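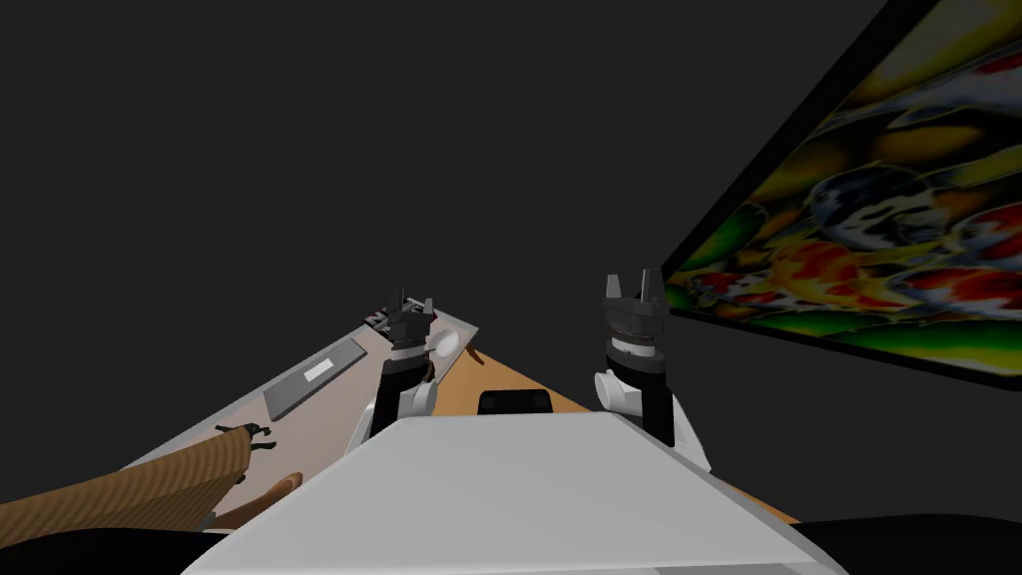

Equipment planning meeting, Stetmont workshop, 16/03/2018

I took the notes again, so blame me for the spelling. We started late as the kettle was going.

February minutes: accepted, with one fix. The quote from Lallusska was for the two-arm unit with grippers included, and I'd left the grippers out. Sorry!

Two-arm unit. Long chat about this one. Most of us still favour Lallusska over Meketti, mainly on service (Meketti would have us posting parts back, and we all remember how that went with the labeller). We agreed to ask for a firm price on 2 sets of spare fingers while we're at it. Deposit is due 21 days after we sign, so I'd like the colour of the money sorted before anybody picks up a pen.

Simulation licence. Pace want $300 a seat for the year. I think it's cheap for what it is, and I said so at some length. We can try table heights and tray positions on the screen before we buy a single bench, and I'd much sooner move a table that way than with my back. One seat approved. A second one can wait until we see who uses it.

Benches. Still arguing over whether to put a pair side by side or get one long one. Side by side is winning. I'm to measure the bay, including the doorway this time.

Power and floor. The electrician's visit was $60 more than we budgeted, paid out of sundries. The floor is fine where the unit would stand, but the far corner needs levelling and we've left that off the list for now.

Training. Lallusska offer it at their centre or here. Everyone wanted here (the biscuits are better).

To do: me, the bay measurements and an email to Lallusska about fingers and the deposit. Licence order goes to Pace once the form is signed.

Next meeting to be set when the revised quote comes in.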